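Wohin mit den Jeans? Clutia startet die Reihe „Wäsche ohne Wäscheberg“

Bramholm, 17.3.26 – Ich gebe es gleich zu: Bei mir lag die saubere Wäsche früher tagelang auf dem Bett. Abends wanderte sie auf den Stuhl, morgens wieder zurück, und wenn ich eine bestimmte Hose brauchte, habe ich eben gewühlt. Seit ich bei Clutia die Kurse zum Thema Kleidung betreue, höre ich genau diese Geschichte in allen möglichen Varianten (mit Sessel, mit Bügelbrett, einmal sogar mit Badewanne!). Darum freue ich mich riesig, dass wir jetzt eine eigene Reihe daraus machen.

„Wäsche ohne Wäscheberg“ heißt sie, und sie beginnt im Mai in unseren Räumen in Bramholm. Es gibt 3 Abende, der Kurs kostet zusammen 29 Euro, und mitbringen muss man bloß einen Stapel eigener Sachen. Gern die schwierigen! T-Shirts kriegen die meisten ja irgendwie hin, aber bei Jeans, dicken Pullovern und allem mit Kapuze wird es schnell unordentlich.

Am ersten Abend geht es um Hosen. Denim ist ein dankbarer Stoff, weil er die Form hält, nur am Bund trägt er furchtbar auf. Ich lege die Hose der Länge nach zusammen, ein Bein auf das andere, und streiche sie vom Bund zum Saum glatt. Die Spitze im Schritt klappe ich nach innen, damit ein gerades Rechteck entsteht. Dann kommt der Saum hoch bis kurz unter den Bund, und danach wird noch einmal gefaltet oder gedrittelt, je nachdem, wie tief das Fach ist. Bitte vorher die Taschen leeren – ich habe schon sehr viele Taschentücher gefunden.

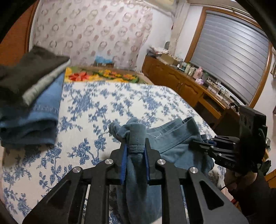

Wir falten übrigens am liebsten auf dem Bett. Ein Tisch ist zwar glatter und schont den Rücken, aber zu Hause hat kaum jemand einen freien Tisch in der Nähe vom Schrank, und auf dem Bett ist Platz für mehrere Stapel nebeneinander. Wer eine weiche Matratze hat, drückt den Stoff beim Streichen einfach etwas fester an. Eine glatte Tagesdecke hilft auch, auf einer flauschigen rutscht und knüllt alles.

Am zweiten Abend sind Oberteile und Strickwaren dran, außerdem die große Frage: stellen oder stapeln? Ich bin da nicht streng. In der Schublade stelle ich die Sachen hochkant hintereinander, im offenen Regal staple ich, die schweren Jeans unten und die leichten Oberteile darüber. Höher als ein Unterarm sollte der Stapel nicht werden, sonst kippt er beim ersten Herausziehen. Und wer lieber rollt, der rollt! Für Reisetaschen finde ich das sowieso praktischer.

Der letzte Abend gehört dem Schrank. Wir zeichnen die eigenen Fächer auf, messen nach und überlegen, was wo hineinpasst. Dazu gibt es das Faltheft „Pokarine“, das wir eigens für die Reihe gemacht haben, mit Skizzen für die gängigsten Kleidungsstücke und viel Platz für Notizen. Gedruckt hat es die Druckerei Lucero hier im Ort, auf schön festem Papier, das auch ein paar Jahre neben der Waschmaschine aushalten dürfte. Für alle Angemeldeten ist das Heft im Preis enthalten.

Noch ein Wort zum Aussortieren, weil ich das ständig gefragt werde: Nein, bei uns muss niemand etwas weggeben. Es gibt so viele Kurse, in denen man vor jedem Pulli eine Entscheidung fürs Leben treffen soll, und ich war danach immer völlig erledigt. Bei uns wird gefaltet, eingeräumt und nebenbei ziemlich viel geredet. Tee steht bereit.

Anmelden kann man sich ab sofort direkt bei Clutia in Bramholm, persönlich oder telefonisch. Die genauen Termine im Mai hängen bei uns am Eingang aus und werden mit der Anmeldebestätigung verschickt. Wer für die Presse an einem Abend dabei sein möchte, meldet sich bitte kurz vorher, damit ich noch einen Stuhl dazustelle. Eigene Wäsche ist auch da willkommen!

Über Clutia
Clutia bietet in Bramholm Kurse rund um Haushalt, Kleidung und Ordnung an.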